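Open day, August

Up at six and on the bus to Trarley before seven. I had the letter in my coat pocket with the visitor number on it, 54, and I must have checked it three times between the stop by the canal and the ring road. The bus lets you off on the wrong side of the industrial park, so it was a good walk past the tire place and the cold store before I found the right gate. A sign on the fence pointed to Oyelaran and I followed the other people with letters.

They gave us a sticker and a pair of safety glasses each. Mine were scratched on the left side and I kept tilting my head to see around it. Coffee in paper cups, no lids. There was a short talk in the canteen about the company, which used to be a laundry machinery repair shop in Canville and moved here when the lease ran out. They still do repairs. The robot work is on the upper floor, where the stores used to be, and that is what most of us had come for.

They took us around in groups. Ours went to the old side first. I liked that more than I expected to. A press from a hotel laundry was open on the bench with all its hoses labeled in paint pen, and the man working on it let us feel how heavy the top plate is. He has been at it for 22 years and said the new presses have worse hinges. I asked him what you do about scale in the steam line and he gave me a proper answer, so I wrote it on the back of my letter: flush it cold first, then the acid, then flush twice. I doubt I will ever need it.

Then the sorting line, which they call Palora. It is a belt with a chute at the end and it reads tags sewn into uniforms. It handles up to 200 garments an hour when all goes well. While we stood there a jacket sleeve got pulled under the side guard and everything stopped, and a woman came over with a hooked rod and had it out in less than a minute. She said the sleeves are the trouble, and apron strings. The batch number on the screen was 1517 the whole time we were there, so I suppose it was a long batch or the screen was stuck.

After that we went up the stairs to the robot rooms. The stairs are steep and the lady ahead of me had a bad knee, so we went slowly. The upper floor is much quieter. I had pictured something like a car plant, with cages and yellow paint, and it was more like a row of school workshops. We stood along one wall and were asked to keep our bags on our shoulders and not put them down.

The person running the talk explained that cloth is hard for a machine. A box has the same shape each time you look at it. A sock does not. If you drop it twice it lands two ways, and the gripper has to find an edge or a fold it can get hold of. I have folded enough washing to believe that. She said they also practice with hand tools, and that a handle has its own difficulties, as the arm has to hold it at an angle that leaves the working end free.

Someone asked if the arms can feel what they are holding. The answer was long and I lost the middle of it. What I took away is that it depends on the gripper, and that a lot of the work is done by looking. Someone else asked about electricity. A boy asked if it could tie shoes and was told not yet.

I asked what happens when a part wears out. She said cables go before anything else, from being bent at the same place all day, and that they leave a good deal of slack in them for that reason. They keep spares in a drawer. I asked which drawer, which made people laugh, but I wanted to know how they store them. Hung up is better than coiled. She said they are coiled.

We had a quarter of an hour there and I could have used more. I copied the picture below from the sheet they handed out at the end, and it prints a little darker than it should.

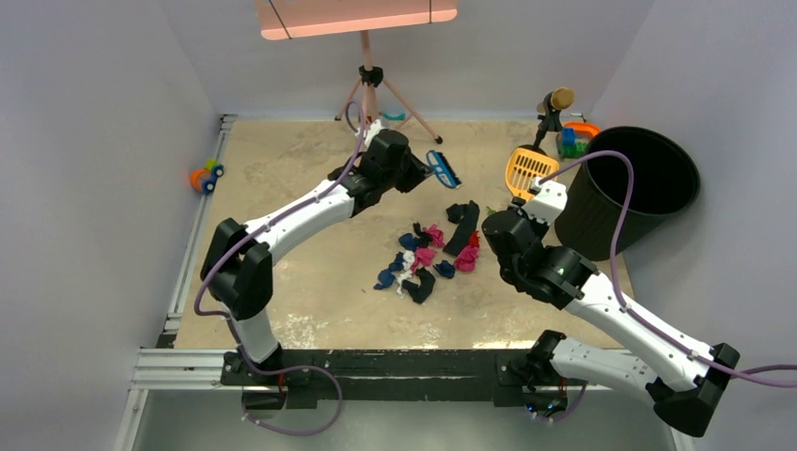 Oyelaran Trarley, Handling and Cloth Group, Upper Floor

The left arm has the blue brush, with its open loop handle, with the bristles clear of the board. I looked at the grip for a while. I would have taken hold of it much the same way. The right arm is over beside the cloths with nothing to do with the brush at all. The cloths are in a heap, mostly black, pink and blue, and the long black one looks like a sock to me. The big ribbed bin is the kind of thing I could use for the garden. The board has taken some wear, with scrapes and stains on it, and I thought better of them for that. A bench that gets used looks used.

Lunch was sandwiches in the canteen. Egg or cheese. I had the cheese and sat with two people from a nursing home laundry who had come all the way from Canville to see the sorting line. They were not sure about it. Their linen comes down in bags with everything in it, spoons and glasses and once a hearing aid, and they did not think the belt would care for that. We talked about dryers until the next group came in and wanted the table.

Handed the glasses back at the gate and forgot to hand back the sticker, which I found on my coat at home.

The return bus was late and I stood at the stop with the sun in my face. Bought potatoes and a packet of dishcloths in town. Washed the dark things when I got in and hung them on the line. Two odd socks again. Must write to my sister about the steam line, as her iron has been spitting, and look out the receipt for the kettle before the end of the month.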